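Logiciels étiquettes / codes-barres : Pellitz ou Javater ?
Publié en avril par mirabelle_38

Bonjour à tous. Je dois refaire nos étiquettes produits, 2289 références, avec code-barres + une déclinaison en planches A4 pour les salons. Jusqu'ici tout sous Linell mais la nouvelle version ne relit plus mes vieux modèles. Hésite entre Pellitz et Javater. Besoin : import CSV propre, EAN 13, numérotation auto, PDF en sortie. Pas de cloud si possible. 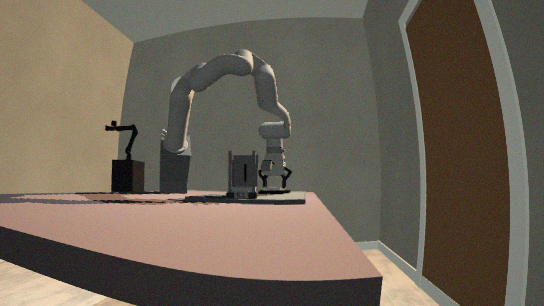
Budget 200 euros, un seul poste. J'ai essayé la démo de Javater mercredi, l'import marche mais il me mange les zéros en début de code. Normal ??

tonerbas
Oui connu. Faut déclarer la colonne en texte AVANT l'import, après c'est foutu. Option planquée dans l'assistant, 2e écran, « type de champ ». Sinon Javater ras, je sors 1000 étiquettes par jour avec.

kerning_mou
Pas d'accord avec tonerbas. Javater est bien pour du rouleau, pour la planche A4 c'est une plaie. Les marges se décalent dès la deuxième page, j'ai gaché deux boîtes de planches. Pellitz plus moche mais au moins ça tombe en face.

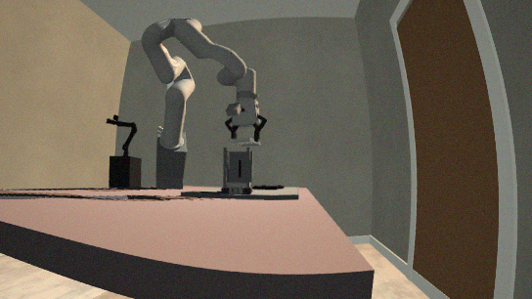
Bras blanc sur son socle gris foncé, rendu 3D

Et Pellitz garde les gabarits dans un fichier texte, on peut les bidouiller à la main.

tonerbas
Décalage = mise à l'échelle du pilote d'imprimante. « Taille réelle » et pas « ajuster à la page ». Rien à voir avec le logiciel. 73 modèles de planches chez moi, aucun qui bouge.

kerning_mou
Déjà coché, merci. Le PDF lui même est décalé, mesuré à la règle. Enfin bref.

mirabelle_38
Ok pour les zéros, ça marche, merci tonerbas ! Par contre le PDF passe tout en RVB, mon imprimeur râle. Pellitz sait faire du CMJN ?

vieuxplomb
Oui mais seulement la version payante. La gratuite met un filigrane en plus. Regarde aussi Cardoso, c'est fait pour cartes de visite et billets à souche à la base mais le module étiquettes est correct. Licence à vie, pas d'abonnement.
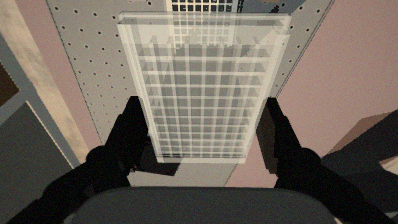 Le rack transparent, vu de près

Défaut : l'aide est en anglais et la doc date.

kerning_mou
Cardoso, le code-barres sort en image bitmap, non ? Illisible en petit format. Testé l'an dernier, la douchette passait une fois sur trois.

vieuxplomb
Plus depuis la dernière version, vectoriel maintenant. Mais faut cocher la case, par défaut c'est resté en bitmap, va comprendre.

mirabelle_38
Bon. Testé Cardoso cet aprem. Import OK, zéros OK, code vectoriel OK une fois la case cochée. La numérotation auto repart à 1 à chaque lot par contre, pénible.

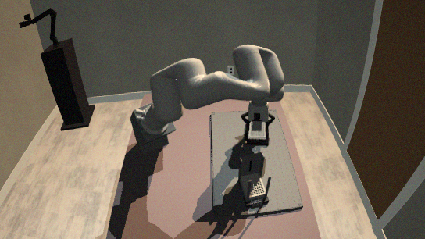
Y a un champ « valeur de départ » mais il n'est pas mémorisé, je dois le retaper à chaque fois. Quelqu'un a une astuce ?

vieuxplomb
Mets le compteur direct dans ton CSV, une colonne de plus, et tu laisses tomber la numérotation interne. Je fais comme ça pour les billets.

tonerbas
Ou tu restes sur Javater, qui le mémorise très bien 😉 et pour le CMJN tu convertis le PDF après coup.

mirabelle_38
Convertir après j'ai essayé, le noir des codes passe en quatre couleurs, l'imprimeur veut du noir pur. Donc colonne dans le CSV, je tente demain sur un petit lot et je vous redis.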